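Granuncombe Peel-and-Stick Wall Tile, Black and White
Made in Pramville by Skestar
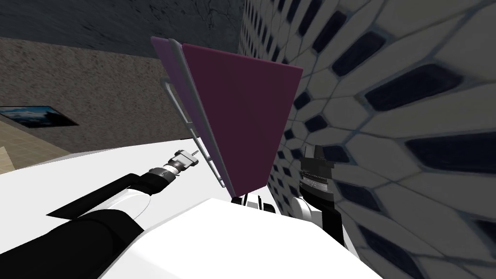

I've been putting up wall coverings of one kind or another for 20 years, and peel-and-stick tile used to make me groan. It curled at the corners and it yellowed, and the adhesive either let go in the first humid week or took the paint with it when you moved out. So when Perrine Barbier sent over the first sheets of Granuncombe I left them on the bench for a month before I even opened the box. Silly me! I did my own laundry room that same weekend, and then the back of the pantry, and then I started looking at the hallway.

What I love most is the edge. Each sheet is cut along the pattern instead of straight across, so the sheets lock into each other and the seam disappears into the lines. On a wall you have to get your nose right up to it to find the join. The surface is a soft satin, so a lamp nearby won't throw a hot spot back at you, and fingerprints come off with a damp cloth and a drop of dish soap.

What comes in a box
20 sheets, a felt-edged squeegee, a paper template for outlets and switch plates, and 4 spare sheets. Please keep the spares. Somebody will hang a shelf in the wrong place one day, and you'll be glad.

Where it works
Painted drywall, old glazed tile, primed plywood, melamine cabinet backs, glass. It is fine behind a sink or a washer. I wouldn't put it inside a shower, and it needs to stay well clear of a gas burner. Textured walls are a maybe — light orange peel is usually okay once you've sanded the high spots, but knockdown or popcorn will fight you the whole way.

Putting it up
Wash the wall and let it dry overnight. Fresh paint needs four weeks to cure, and yes, I mean all four. Snap a level line at the middle of the wall and work outward from there, never from a corner, as hardly any house has a straight one. Peel back a hand's width of the liner, set the top edge, then squeegee down as the liner comes away. If it goes on crooked you can lift it and try again during the first hour or so. After that it grabs in earnest.

Cutting
A sharp snap-off knife and a metal ruler. Change the blade more often than you think you should.

Taking it down
Warm it with a hair dryer on low and pull slowly, flat against the wall. I've done this on eggshell paint and on old ceramic with no residue. Flat paint is softer, so test a sheet somewhere hidden first.

Matching pieces
The Ndlovu trim strip comes in plain black or plain white and finishes an open edge nicely, especially around a doorway. Hilkka Lehtinen drew the pattern and the trim together, so the widths line up.

Ordering
Price is 51 per box, trim sold separately. Boxes from the March run are a hair warmer in the white, so if you're adding to a wall you did back then, tell us in the order notes and we'll match it. We're down to 400 boxes of the current run, with more on the way.

Page updated 2026-06-01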